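Pladell Hand-Held Gripper Set
Two-handed demonstration recording for soft goods and textiles
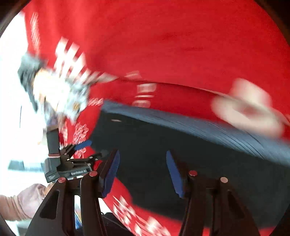 The Pladell set is offered to laboratories, integrators and training departments that record manual work for use in robot learning. It is supplied as a matched pair, one unit for each hand, and is intended for tasks in which an operator must hold, spread or turn cloth with both hands at once. Single units are available for tasks that require only one hand.

Akham has distributed the Pladell range since May, and the set described on this page replaces the earlier single-hand kit. Customers who own the earlier kit may continue to order parts for it through the service desk.

Intended use

The set is suited to the handling of garments, table linen, bedding, bags and similar flexible items. The operator grips and releases the item with the jaws in place of the fingers, and the recording is made from the point of view of the tool. No robot is needed at the recording site. The recorded material may later be applied to a two-arm system, subject to the customer's own conversion and testing.

Loose and patterned fabrics are among the more demanding subjects. They fold over themselves, hide their own edges and seldom lie the same way twice. For this reason the distributor recommends that a new customer begin with one type of item and one type of task, and extend the work only when the recordings have been reviewed.

The set is not intended for sharp objects, liquids in open vessels, heated surfaces or food preparation. It is not a medical or assistive device.

Contents of the standard set

Left-hand and right-hand gripper units
Spare fingertip pads, one pair per unit
Two carrying cases with fitted inserts
Calibration board
Printed operator guide in English
Recording software license for one workstation

Mounting hardware for robot arms, additional storage and charging equipment for shared workrooms are sold separately. Price lists are issued on request.

Recording and storage

Both units are started from the workstation and share a common clock. A session may hold up to 200 recordings before it must be closed and transferred. The software marks any recording in which one unit was lost or stopped early, and these are placed in a separate folder for the operator to keep or delete.

Files are stored on the customer's own equipment. Akham does not receive copies of recordings unless they are attached to a service request. Where other persons may come into view during a session, the customer is responsible for obtaining any consent required.

Fast movement lowers the quality of the recorded picture. Operators are asked to work at a steady pace, to keep the item in view of both units wherever the task allows, and to repeat any attempt in which the cloth was swept across the view for most of its length. Even, indirect room light gives the best results.

Training

A one-day introduction is included with the first order. It is held at the Pletisley office or at the customer's premises and covers calibration, grip technique, session planning and file review. Up to seven operators may attend. Training for textile work is led by Kamil Rusnák, and enquiries concerning course content should be directed to him.

Evaluation loan

Qualified organizations may borrow a complete set for 22 days. The loan includes remote support and one calibration check. A deposit is payable in advance and is returned when the set has been received and inspected. Loans may be extended once, by written agreement.

Hrnčiar, a linen services company, completed an evaluation loan and submitted 600 recordings of folding and sorting for review. Its report noted that operators adjusted quickly to the jaws when handling heavier cloth, but that thin, slippery items required more practice and a higher share of repeated attempts. The grip section of the operator guide has been revised in response.

Care and maintenance

Wipe the fingertip pads with a soft, damp cloth at the end of each session. Do not use solvents. Check the jaws for lint and loose thread before starting, particularly after work with knitted or fringed items. Worn pads should be replaced in pairs. The joints must not be oiled by the user.

Orders and service

Orders, loan requests and service questions are handled by Rostislav Zeman at the Pletisley office. Please state the type of item to be handled, the number of operators and whether an earlier Pladell kit is already in use.

Page last revised 26 February 2020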